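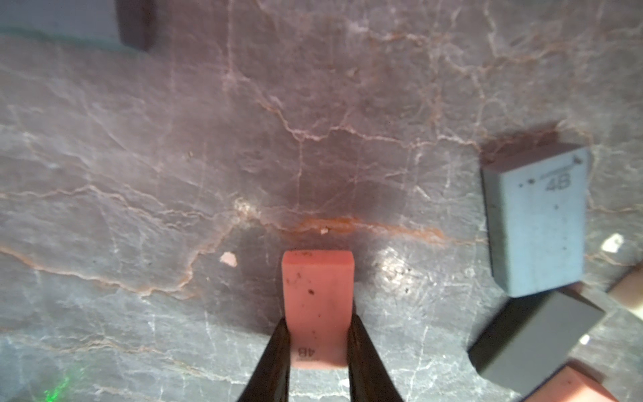 *Erasers marked "4B" on a marble countertop. The upright pink one has a worn surface with small dark specks.*

**Keep the Worn Eraser in the Supply Budget**
By Shalini Grewal

The Bromville school district will decide in December whether to stop buying erasers for its art and drafting rooms. The proposal would save $377 a year. It deserves to be rejected.

Supporters argue that students now submit most work on tablets and that families can supply the rest. The district's own inventory suggests otherwise. Last year 3,034 pencils were issued across 29 classrooms, and each of those pencils makes marks that someone will want to remove.

A speckled, grimy eraser is often treated as waste. In a drawing class it is evidence of revision, and revision is the skill the curriculum asks teachers to grade. Students who must bring their own tend to ration them, and they draw timidly as a result.

The district should retain the line item and ask each art room to keep a shared tray. Erasers should be replaced when they grow too small to hold, and a dirty surface alone should not send one to the trash.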